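Back to the arm

The workshop in Curbridge was shut for most of April while the floor was seen to, so I have been doing what I can from the kitchen table. That has meant simulation, mostly, and a lot of tea.

For anyone new, the project is a small cell for loading parts into a clamping fixture. I do a run of brackets for a bloke in Wellulham a few times a year, and each one has to be put in, clamped, drilled and taken out again. The last batch was 372 and my thumbs still remember it. The arm came second-hand from Belhaj with no manual and a cable that had been chewed. I replaced the cable in February and it has behaved since then.

The first job was to get the bench into the model. Our table has a curved front edge, and I had drawn it as a rectangle for months out of laziness. That put the front corners where there is only air. I traced the real edge on lining paper, measured off that and redrew it. It took an evening.

The fixture plate came next. I tried it square to the bench at first and the elbow kept running close to its limit at the far end. Turned to a diagonal, all of the plate is in reach and the wrist stays much calmer. I went through 85 positions before I stopped fiddling, and the one I kept was number 76, so the last few were a waste of time.

The planner is Grorovano, the same one I used for the camera slider. It is slow on my laptop but the paths it gives are sensible. I left it running overnight on more than 4000 random approaches and looked at the failures over breakfast. Nearly all of them were the fingers clipping one of the tall posts. Coming straight down from above fixes most of that, at the cost of a slightly longer move.

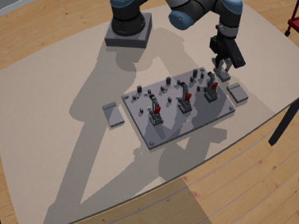 Gripper over the block at the top end of the plate, three toggle clamps in a row with the red handles.

The clamps stay manual for now. I have looked at air-operated ones and the price put me off, and I would need to be standing there for the drilling in any case.

Still to do: check the height of the pedestal against the real one, find out if the posts can be shortened, and put proper weights on the finger model. I also want to try it with the gripper turned a quarter, which might clear the two posts that sit close together.

The workshop should open again next month. I'll drill the bench then and bolt the plate down at the new angle.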